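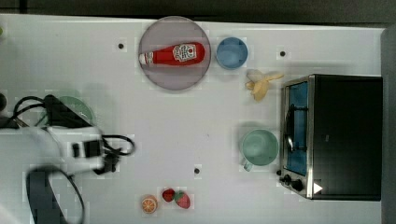 1/ So Mabaso is putting out a "wellness van" for the packing shed crews. One van, 16 stops, every other Saturday. I've read the flyer twice and I still can't find who's on board. A nurse? A doctor? A guy with a clipboard?

2/ They say they "reached" 2,336 workers last season. Reached how? If handing somebody a pamphlet at the gate counts, then I've been reached by every pizza place in the county.

3/ Johannes Mtshali asked them at the county meeting how many people got a follow-up visit. The answer was "we're still building that piece." Okay. Build it, then send me the flyer.

4/ Also, the stops run 9 to noon. Crews are picking at 9. Annatjie Venter has been telling them this for nearly six years.

5/ I'd love to be wrong. My aunt packed peaches with a bad shoulder and never saw anyone for it. Put the van there at 6 in the evening, with an interpreter, and I'll drive people over myself.

6/ Pravesh Khumalo says he'll ask for the staffing list. Will post it if it shows up.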